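Nellwood cell logs - read me first

I keep this set for anyone who wants to practise planning tool changes on a small machining cell. It holds 166 shift logs from one lathe and one mill, and I typed up the early ones myself (sorry about the spelling).

Each log is a plain CSV with one row per part. You get the start time, the cycle time in seconds, the tool number and a stop code if the cell stopped. Code 56 is a door fault and code 58 is low coolant - those two cover most of what you'll meet. 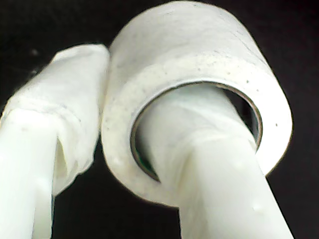 The tool numbers changed in March when we moved over to Tapley holders, so please don't join the older files to the newer ones without using tools_map.csv. I did it once and got a drill that lasted 188 shifts!

To load everything, run the Gasto script in the top folder. It wants a path and nothing else. If you'd sooner use a spreadsheet, go ahead, the files are small.

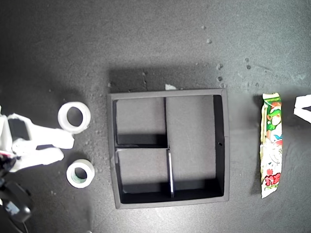
Blank cycle times mean the part was run by hand. I left them in as I quite like seeing where we stepped in, but drop them if you're working out averages.

Known gaps: no spindle load, no scrap counts before June, and the Jarkilo vice jobs are missing altogether. I've got those on paper somewhere and will add them when I find the folder.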